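Filed under: Shop notebook / Tableware / Finishes

26 September 2018

Back on the handle problem today. Njål Hedlund wants an answer for the Gristudmont order before he goes up to Prudport again, and all I had for him last week was a shrug, so I cleared the bench and started over with the oil. Batch 301 is the old recipe, batch 168 is the one Faizal Pangaribuan mixed back in March and then forgot on the shelf behind the glue (typical, and it's mine to blame as much as his). Two coats each, wiped back after ten minutes, left overnight on the rack.

The 168 is so much nicer! No tackiness, and it doesn't smell like a boat. I still want to see what it does after a few rounds in hot soapy water – Söderlund's note says hand wash only, but people are people. 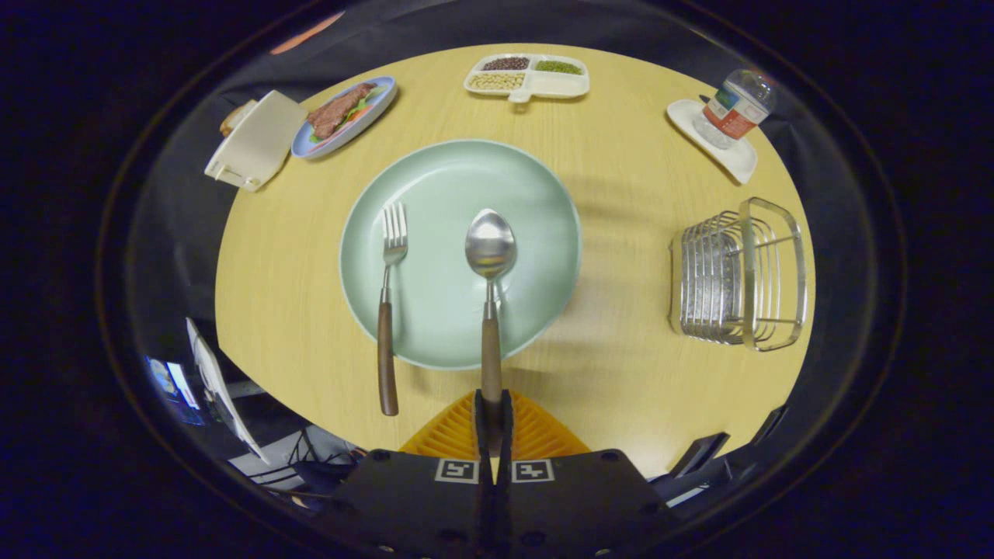
Color is the other thing I keep going back and forth on. I like the dark brown a lot more than I thought I would. With the fork and spoon laid across the mint-green plate the handles really stand out, and on a pale round tabletop like that one they look warmer than they do under the shop lights. The handles run down past the rim of the plate, so you see a good stretch of the wood against the table too, and I'd hate to shorten them now. Njål was pushing for shorter. I'm going to push back.

To do: ask Buter if they still stock the finer pads. Sand two blanks to the next grit up and oil with 168 only. Faizal, please write down what you put in it!! Ratios, not "a splash."

Last updated: 26/9, after lunch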